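Purdale Spirits Tasting Notes

Overview

Purdale is a collection of 1165 written tasting notes on rum, brandy and agave spirits, maintained by the Irndale Tasting Room. Each note records one pour by one taster. Whiskey is outside the scope of this release.

Contents

notes.csv: one row per note, with spirit type, proof, nose, palate, finish and score
bottles.csv: the 55 bottles covered, with producer code and stated age where the label gives one
terms.txt: the flavor vocabulary used by the tasters

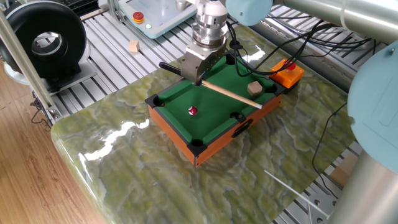
Scores run from 0 to 100 in whole points. Tasters were served in plain glasses and were not told the producer or the price. A bottle could be poured up to two times for the same taster, and repeat pours carry the value 2 in the "pour" column.

Known limitations

Agave spirits are thinly covered. Notes entered before June use an older list of terms, and "oak" in those rows may refer to either aroma or taste. Blank finish fields have been left blank.

Maintenance

Fengying Long edits the notes. Elvia Quintero maintains the bottle list and handles corrections. Requests should quote the row number and the bottle code.

Terms of use

The notes may be reused with credit to Purdale. Scores may not be printed on labels or shelf cards without written permission.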